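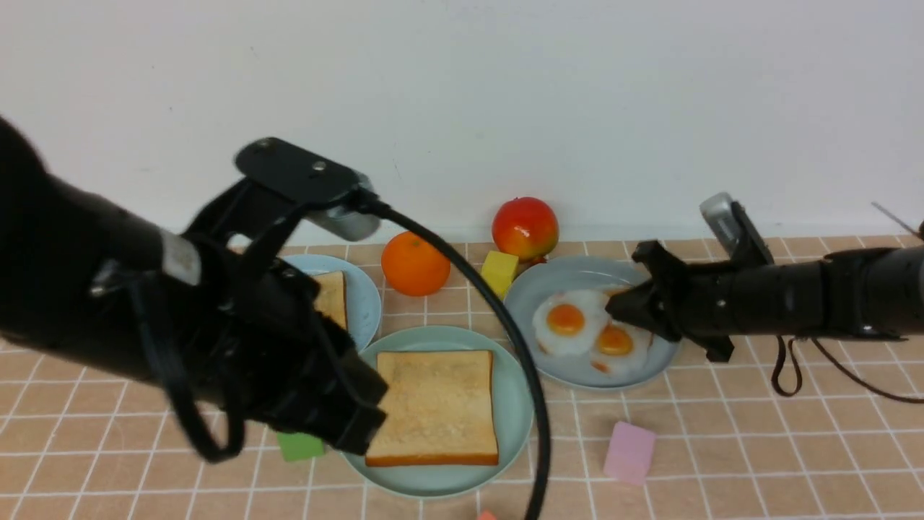 Ata da reunião da associação de moradores do Edifício Sedlow
25 de janeiro de 2022

Presidiu Letay Wako. Verificado o quórum, com 14 frações representadas, foi aprovada sem alterações a ata de setembro.

1. Infiltrações na cobertura
Foi lido o relatório da Grerkthorpe. A tela asfáltica apresenta descolamento junto à platibanda norte e os dois ralos têm secção insuficiente. O orçamento de reparação é de 4000 euros, IVA incluído. Aprovado por maioria, com uma abstenção. A obra fica condicionada a tempo seco.

2. Pequeno-almoço dos condóminos
Mantém-se o formato anterior, na sala do rés do chão. As toalhas são fornecidas pelo condomínio.

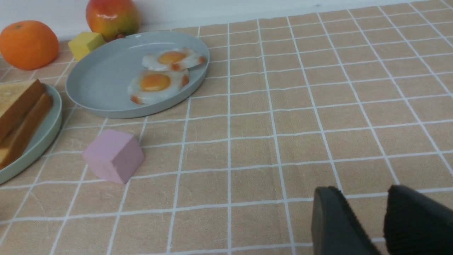
Laranja e manga sobre a toalha quadriculada.

Os interessados inscrevem-se na folha afixada no átrio.

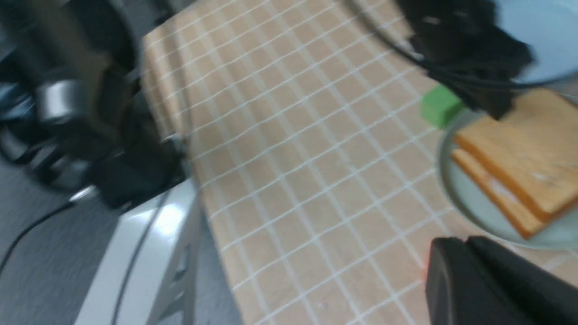
3. Elevador
A Brerkarel propõe a substituição do contactor principal e do operador de portas, no valor de 1145 euros. Foi pedida a discriminação da mão de obra. Deliberação adiada até à receção desse documento. Mantém-se em vigor o contrato de manutenção simples.

4. Contadores de água
A leitura da fração 11 diverge da registada pela Chala. Será feita nova leitura na presença do condómino e corrigida a imputação, se for o caso.

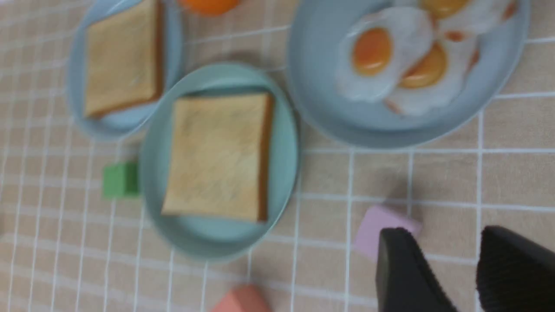
5. Outros assuntos
Foi pedida a revisão do temporizador da iluminação da garagem. A administração fica encarregada de contactar o eletricista.

Nada mais havendo a tratar, foi encerrada a sessão e lavrada a presente ata.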